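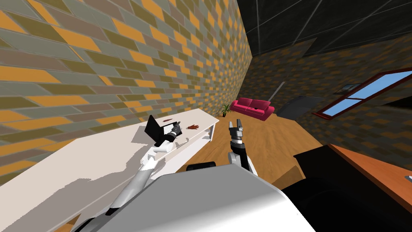

Brick walls with a staggered pattern, in orange, green, grey and brown.

How Are Bricks Made?

Bricks are one of the oldest building materials in the world. People have used them for thousands of years to build homes, bridges and city walls.

Most bricks begin as clay, a kind of soft, sticky earth. Workers dig up the clay, crush it and mix it with water. The mixture is then pressed into molds or pushed through a machine and cut into blocks.

New bricks must dry before they are baked. They then go into a very hot oven called a kiln. Many kilns reach 1000 degrees Celsius. The heat makes the clay hard and strong.

Why are bricks different colors? Clay that contains iron often turns red or orange. Clay with a lot of lime may turn yellow.

Bricklayers join bricks with a paste called mortar. Each row is usually shifted a little so that the joints do not line up. This pattern is called a bond, and it helps the wall carry weight.

Words to Know
Kiln: a very hot oven for baking clay
Mortar: a paste that hardens between bricks
Bond: the pattern in which bricks are laid

Tudetti Children's Learning Library
Page last reviewed 7/11/19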